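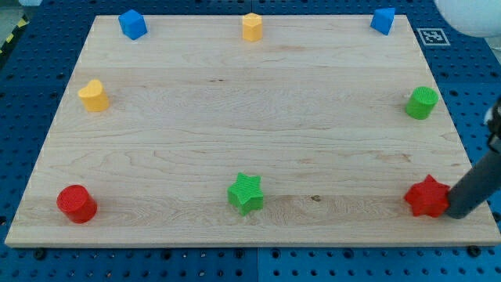 Most of what we get asked before a first session at Seltora is covered further down, so please have a read before you ring. Sessions are drop-in play for under fives plus whoever brings them. Expect shape blocks on a board, the blue cube and the yellow heart and so on, plus a water tray, dressing up and a book corner. Tea for grown-ups. Last updated November, will get round to the rest soon.

## Do I need to book?

No. Just turn up. Busy mornings we do stop at 40 children, so come early if you're travelling far.

## How much is it?

£3 per family, not per child. Cash or card. Card machine sulks in the back room so cash is quicker.

## What ages?

Birth to school age. Older brothers and sisters welcome in the holidays, but they need to go easy round the babies. Baby corner is shoes off for everybody.

## Where do I park?

Not in front of the surgery please!! They have complained again. Street parking on the Wondska side, free until noon. Buggies can come in the side door, there's a ramp.

## Can I leave my child and pop out?

Sorry, no. We're not registered as childcare. You stay, you're in charge of your own. Quick dash to the loo is fine, tell Naledi or whoever is on the door.

## Snacks?

Fruit and toast at half ten. Tell us about allergies when you sign in, every time, even if you told us last week. No nuts in the building at all. Own snacks are fine if you sit at the tables with them.

## My child has a cold, can we come?

Runny nose, fine. Temperature, no. Sickness or tummy bug, stay away 48 hours after the last bout. Chickenpox, wait untill the spots have all crusted over.

## Do you take toy donations?

Yes to books and puzzles with all the bits. No soft toys, we have far too many. Nothing with button batteries. Bring them to Pieter, don't leave bags outside overnight.

## Can I hire the room for a party?

Afternoons only, up to 3 hours. Email Lindiwe Kekana with the time you're after. You set up, you clear up, and the floor needs sweeping before you go.

## I've lost a shoe / cup / rabbit

Blue crate under the coats. Gets emptied end of each month and what's left goes to the charity shop, so dont hang about.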